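Prulardale method

The Prulardale method (sometimes Prulardale grasp transfer, or just "Prulardale" in older notes) is a way of training robot arms to pick up hand tools using rendered scenes only, then running the same policy on a real arm with no retraining. Mostly known for its results on wrenches. Grew out of the Pirkum simulator and is usually discussed together with it.

The main idea is simple. Build a room in simulation, drop in a tool, let the policy try to grab it, then change as much as possible and try again. Lighting, floor, furniture, clutter, camera spot, wear on the tool. The policy never sees the same room twice in a row.

Overview

Most grasping work before Prulardale used clean objects on clean tables. Mugs, blocks, boxes. Hand tools are harder for a few reasons: long and thin, most of the weight at one end, and the useful part is often the part you shouldn't grab. A wrench picked up by the end of its handle will tip. Picked up by the jaw it can't be handed over or used for anything.

The method splits the job into two stages. Stage one picks a spot on the tool, called the seat. Stage two moves the fingers there and closes them. Both stages use camera images. There is no separate 3D model of the tool at run time, though one is used in training to score the attempts.

Two terms come up a lot:

Seat: the short stretch of the tool where the fingers should close. On an open-end wrench this is normally the shaft, a little back from the head.

Slack: how far off the seat the fingers can land and still get a keepable grasp. Measured along the tool, in millimeters.

Background

Pirkum was first built for warehouse picking, bins and cartons mainly. Tools were added later as a side project, and the first tool set had only wrenches and a couple of pry bars. The early tool policies did well in Pirkum and badly on hardware. The reason given in the first write-up was surface finish. Training tools were all bright steel, and the policy had learned to look for shine.

The fix was to add wear. Rust, scuffs, pitting, dark oxide, specks of old paint. Wear is drawn at random for each episode, so the same wrench shape might be nearly clean in one and almost black in the next. This turned out to matter more than any change to the policy itself, and the wear generator is now the most reused piece of the project.

Camera setup

Two kinds of view are used. A close view near the gripper, where the fingers show at the bottom and the tool fills a lot of the image, and a wider view that takes in the gripper and some of the room. Close view is used for the last part of the approach. Wide view is for finding the tool in the first place.

The close view is the difficult one. Light is often poor, since the gripper shades its own work, and a dark tool against a dark background leaves very little to go on except edges. Training on purpose includes episodes lit so low that only the ridges of the tool and the rim of the jaw stand out.

Dark rendering of a worn open-end wrench over the gripper fingers, the kind of low-light case the close-view stage has to deal with:
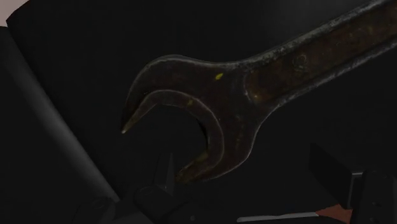

Training procedure

Training runs in Pirkum in short episodes. Each one goes like this:

1. Room is generated. Floor, walls, doors, cabinets and loose clutter are picked from a library.

2. A tool is placed on the work surface at a random angle. Part of it may be hidden behind or under something else.

3. Wear and lighting are drawn.

4. Policy picks a seat from the wide view.

5. Arm approaches, switches to the close view, corrects, closes.

6. Lift, hold for 2 seconds, score.

Score is based on three things: did the tool leave the surface, did it stay in the fingers, and did it rotate past a set limit while held. A grasp that lifts the tool but lets it swing gets a partial score. The authors tried a plain pass/fail score first and found the policy settled on ugly grasps near the jaw, which passed often enough but were no use for a handover.

Failed episodes are kept. A portion of each batch is made up of earlier failures with the lighting redrawn and everything else left alone. In the notes this is called reheating. Without it the policy improves quickly on easy cases then goes flat.

Clutter and occlusion

Clutter in Prulardale isn't there to look realistic. Pieces are placed to get in the way. Large bands, panels and rounded shapes can be put between the wide camera and the tool, or laid over part of the tool, and they may be much bigger than anything found on a real bench. The policy has to find the seat from whatever bit of tool is left showing.

Handles are the part most often hidden, because they're long. When the handle is covered but the head is in view, the policy works back from the head and places the seat on the first clear length of shaft. When the head is covered it tends to do worse. An open jaw gives a good clue to which way the tool is lying, and a bare length of shaft gives almost none.
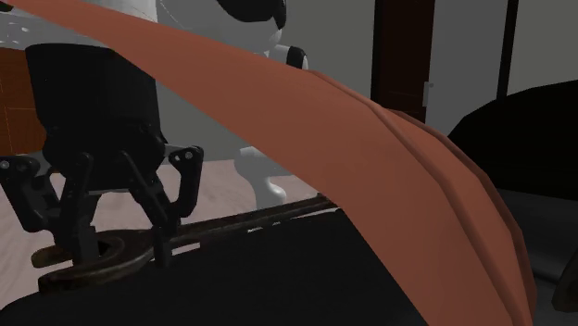 Gripper fingers over a wrench shaft near the open jaw, with the handle running under an orange-brown band. Simulated.

Hardware

The method isn't tied to one arm. The published hardware tests used a gripper with jointed fingers, and the simulated gripper was matched to it for joint limits and closing force. Color and finish of the gripper were not matched very carefully. Later users report that this is fine as long as the finger shape is right.

Contact is the weak spot. Pirkum treats the fingertips as slightly soft and the tool as fully rigid, and friction is a single number per episode. Real rust flakes, real oil spreads. Nothing in the simulator covers either.

Results

The hardware test set was 300 grasps on used tools, split evenly over bright, mixed and heavily worn surfaces. The policy had 1,940 hours of simulated practice behind it by then and no real-world practice at all. Of the 300 attempts, 44 failed.

Failures were sorted by cause after the fact:

Wrong seat. Policy chose a spot too near the head or too far down the handle. Most common.

Slip on lift. Seat was fine, fingers closed, tool rotated out. Nearly all of these on the heaviest wrenches.

No find. Tool not located in the wide view. Rare, and only seen with very dark tools on a dark surface.

The same policy trained without wear was also run on the set. It kept up on the bright tools and fell well behind on the other two groups, mostly from picking the wrong seat. Training without clutter made less of a difference than expected, but the hardware bench was tidy, so the test may not say much about that either way.

Variants

Henao variant. Drops the seat stage and goes straight from image to finger motion. Faster, fewer parts to tune. Does about as well on wrenches and worse on tools with an odd balance, such as hammers. It also makes failures harder to sort, as there's no chosen seat to check afterwards.

Stilum. Not a grasping method on its own but an add-on for the last few centimeters of the approach. Runs a small second network on the close view only, trained almost entirely on low-light episodes. Often paired with the original Prulardale seat picker. Adds a short pause before closing, which some users object to on production lines.

Wide-only. Skips the close view. Used where there's no room for a camera near the gripper. Slack has to be set much larger, so it really only suits long, plain handles.

Limitations

Only single tools are handled. If two wrenches lie crossed the policy usually goes for the upper one, but it was never trained to and can land on the crossing point.

The rotation limit used in scoring was picked by hand and differs between releases of the code. Results from diffrent releases shouldn't be compared without checking it.

Rendered wear looks right but has no effect on friction. A badly rusted wrench and a clean one feel identical to the simulated fingers. Several groups have asked for the two to be linked. An early patch exists, not merged.

Adjustable wrenches are not in the training set. Neither is anything with a hinge, so pliers and shears are out.

Criticism

The main complaint is about the test bench. One surface, one room, even light. Critics point out that a method built around variety was then checked in a place with hardly any, and that low-light skill was shown only in renderings. A second, darker bench was set up later but only the slip results from it have been released.

There is also some disagreement over the word transfer. Camera position on the real arm was calibrated by hand before the test, and some authors count that as real-world tuning. The project page calls it setup.

Terminology

"Prulardale" is used loosely for both the training recipe and the trained policy. Where it matters, the recipe is called the method and the policy the Prulardale grasper. Pirkum refers only to the simulator. Older pages sometimes use "Pirkum grasp" for the whole thing, wich is out of date.

See also

Pirkum (simulator)
Stilum
Henao variant
Domain randomization
Sim-to-real transfer
Parallel-jaw and multi-finger grippers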